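시연 데이터 수집 (로봇 학습)

시연 데이터 수집은 로봇이 작업을 배울 수 있도록 사람이 수행한 동작의 예를 모으고 기록하는 과정을 말한다. 영어로는 demonstration collection이라고 하며, 한국어 문헌에서는 '시범 데이터 수집' 또는 '교시 데이터 수집'이라고도 쓴다. 모인 기록은 주로 모방 학습에 사용되고, 강화 학습을 시작하기 전에 초기 정책을 만드는 목적으로도 사용된다.

개요

모방 학습에서 학습 시스템은 관측과 행동의 쌍을 입력으로 받는다. 관측은 보통 카메라 영상과 관절 각도이며, 행동은 다음 순간에 팔과 그리퍼가 가야 할 위치이다. 한 번의 작업을 처음부터 끝까지 기록한 단위를 에피소드라고 한다. 에피소드의 길이는 작업에 따라 많이 다르고, 같은 작업이라도 조작자의 숙련도에 따라 다르다.

예의 수가 많으면 일반적으로 도움이 되지만, 수만으로 품질이 정해지지는 않는다. 물체의 위치가 언제나 같은 에피소드를 2000개 모은 경우보다, 위치와 방향을 넓게 바꾼 더 적은 수의 에피소드가 좋은 결과를 줄 때도 있다.

수집 방법

가장 널리 쓰이는 방법은 원격 조작이다. 조작자는 컨트롤러를 손에 들거나, 로봇 팔과 같은 구조를 가진 작은 팔을 움직여서 명령을 보낸다. 두 팔 로봇의 경우에는 양손을 동시에 써야 하므로 조작자의 연습 시간이 길어진다.

두 번째 방법은 직접 교시이다. 사람이 로봇의 팔을 잡고 원하는 경로로 움직인다. 장비가 간단하다는 장점이 있으나, 사람의 손이 카메라에 함께 찍히는 문제가 있다.

세 번째로, 이미 있는 계획 프로그램이 동작을 만들고 그 결과를 에피소드로 저장하는 방법이 있다. 이 방법은 물체의 정확한 위치를 알아야 하기 때문에 실제 환경보다 시뮬레이션에서 많이 쓰인다.

시뮬레이션에서의 수집

시뮬레이션에서는 로봇, 가구, 작은 물체를 모두 3차원 모형으로 만들고 물리 엔진 위에서 움직인다. 실제 로봇이 고장 날 걱정이 없고, 에피소드가 끝나면 처음 상태로 바로 돌아갈 수 있다. 물체의 종류를 바꾸는 일도 쉽다. 그래서 실제 부엌이나 작업장에서는 같이 보기 어려운 물건들이 한 탁자에 놓이는 일이 자주 있다.

카메라의 위치도 수집자가 정한다. 로봇의 머리 쪽에 둔 시점은 두 그리퍼와 탁자를 함께 볼 수 있어서 두 팔 작업에 많이 쓰이고, 손목에 둔 시점은 물체를 잡는 순간을 가까이 보기 위해 추가된다. 어느 시점을 쓰더라도 팔이나 가구가 물체의 일부를 가릴 수 있다. 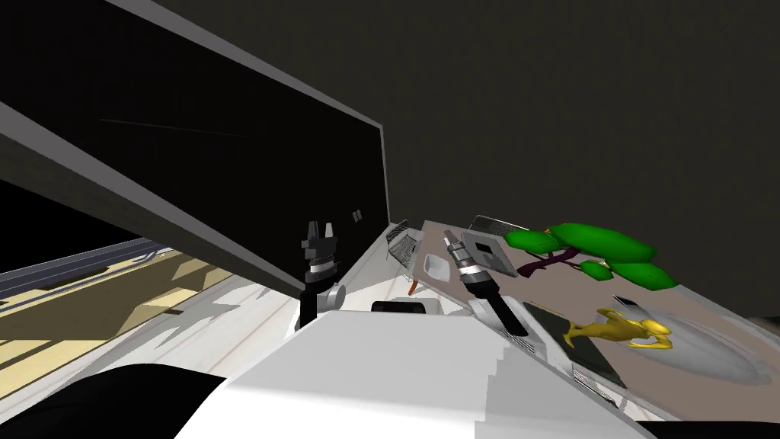
시뮬레이션 속의 두 팔 로봇과 탁자. 탁자 위에 나무 모형과 금색 계열의 조각상이 있다.
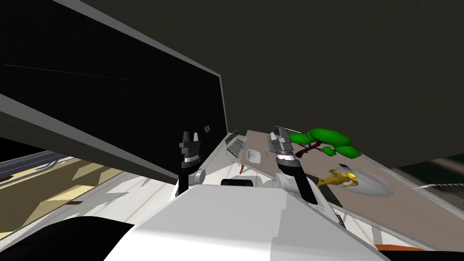 렌더링의 품질은 학습 결과에 영향을 준다. 그림자와 반사가 실제와 많이 다르면, 시뮬레이션에서 배운 정책이 실제 카메라 영상에서 잘 동작하지 않는다. 이 차이를 현실 격차라고 부른다. 격차를 줄이기 위하여 조명, 벽의 색, 표면의 무늬를 에피소드마다 무작위로 바꾸는 방법이 있고, 이를 도메인 무작위화라고 한다. 실제 로봇에서 얻은 적은 수의 에피소드를 섞어서 다시 학습하는 방법도 함께 쓰인다.

기록의 구성

하나의 에피소드에는 다음과 같은 항목이 들어가는 것이 보통이다.

각 카메라의 영상과 시각 정보
두 팔의 관절 각도와 속도
그리퍼의 열림 정도
조작자 또는 계획 프로그램이 보낸 명령
작업을 설명하는 짧은 문장
성공 여부의 표시

영상과 관절 값은 시각이 서로 맞아야 한다. 영상이 늦게 저장되면 학습 시스템은 이미 지나간 장면과 지금의 행동을 연결하게 되고, 그 결과로 그리퍼가 너무 일찍 닫히는 오류가 생긴다. 시뮬레이션에서는 모든 값을 같은 시간 단계에서 읽을 수 있으므로 이런 문제가 비교적 적다.

선별과 표시

기록된 에피소드를 모두 학습에 쓰는 것은 아니다. 물체를 떨어뜨린 것, 팔이 가구에 부딪힌 것, 조작자가 오랫동안 멈춘 것은 따로 분류한다. 다만 실패를 전부 버리는 것이 옳은지에 대해서는 의견이 나뉜다. 물체를 놓친 후에 다시 잡는 동작이 있으면, 로봇이 비슷한 상황에서 회복하는 방법을 배울 수 있기 때문이다.

사례: 플루델 모음

플루델(Fludell)은 두 팔 로봇의 탁자 작업을 모은 시뮬레이션 데이터 모음이다. 로레다나 오를란디니(Loredana Orlandini)와 오브사 젤레케(Obsa Zeleke)가 설계하였고, 첫 판은 2018년 12월 9일에 공개되었다. 첫 판에는 작업 5종과 에피소드 244개가 들어 있었으며, 에피소드 하나의 길이는 약 60초였다. 작업 설명 문장은 글레니스 치섬(Glenys Cheetham)이 작성하였다.

초기의 기록에는 왼팔보다 오른팔을 쓰는 에피소드가 훨씬 많았다. 조작자들이 대부분 오른손잡이였기 때문에 생긴 편향으로 설명된다. 다음 해 4월에 나온 둘째 판에서는 작업마다 먼저 움직일 팔을 미리 정하는 규칙이 추가되었다. 이 규칙으로 두 팔의 사용 비율은 비슷해졌지만, 왼팔로 수행한 에피소드는 평균 길이가 더 길었다.

한계

시연 데이터 수집은 사람의 시간이 많이 드는 일이다. 조작자가 피곤해지면 동작이 느려지고 불필요한 움직임이 늘어나는데, 이것도 학습 시스템이 그대로 따라 할 수 있다. 여러 조작자의 기록을 섞을 때에는 같은 물체를 서로 다른 방향에서 잡는 문제가 있다. 단순한 회귀 모형은 이런 방향들의 평균을 내어 어느 쪽도 아닌 곳으로 팔을 보내기도 한다.

시뮬레이션의 경우에는 천이나 액체처럼 모양이 변하는 물체를 정확하게 표현하기 어렵다. 따라서 이런 물체를 다루는 작업은 지금도 실제 로봇으로 수집하는 경우가 많다.

같이 보기

모방 학습
원격 조작
도메인 무작위화
현실 격차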